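How Much Electricity Does a Shared House Waste While Everyone Is Asleep?
Student project report by Fiona Dow and Finlay Galbraith

Why we chose this topic

When Finlay moved into the house on Elard Street last August, the first thing that arrived in the mail was a bill, and it was a good deal bigger than any of us had expected. We spent a whole evening at the kitchen table blaming each other's showers (mostly Finlay's, I have to say), and by the end of it we had the question for our project. We wanted to know what the house was using when none of us was doing anything at all.

People usually call this standby power. It's the trickle that goes into a television waiting for its remote, a microwave showing the time, or a game console that is only half asleep. Each one is small, and that is why it's so easy to live with them for years.

What we did

We borrowed 2 plug-in energy meters from our instructor, Gregor Laing, who was very patient with us when we brought one back and asked how to reset it. Ailsa Carnegie let us repeat everything at her family's home in Dunbar, so we had a second house to compare with ours. We measured each device overnight and wrote the reading down at breakfast, then moved the meter along to the next one.

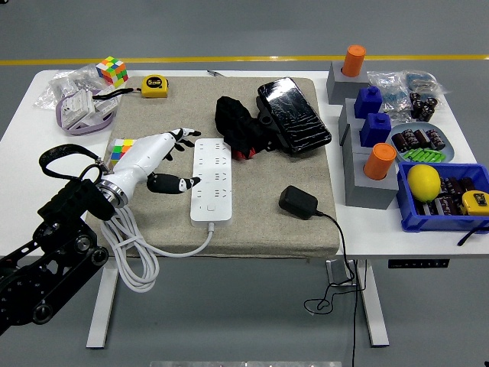
We also asked people in both houses to guess, before they saw any readings, which device would be the worst. Almost everyone said the television. Reet Jankauskaitė guessed the old stereo in the hallway, and she was right about our house, and she has been very gracious about it ever since!

What we found

Over 3 weeks, the devices we tested in our house used 746 watt-hours on an average night. The stereo came first, then the console, then the internet router, which we left out of our savings because Ailsa's father works late and we didn't feel we could ask anybody to go without it. Phone chargers with no phone attached barely moved the meter — I had been unplugging mine faithfully since middle school, so that was a bit of a blow.

The Dunbar house did better, mainly because the family already switches off the living room at the wall before bed.

Problems

We lost one Wednesday night completely when somebody unplugged the meter to make toast. The meters also struggle with very small loads, so we wouldn't trust our charger numbers too far. If we did it again we would measure the refrigerator separately and start in winter, when the heaters are out.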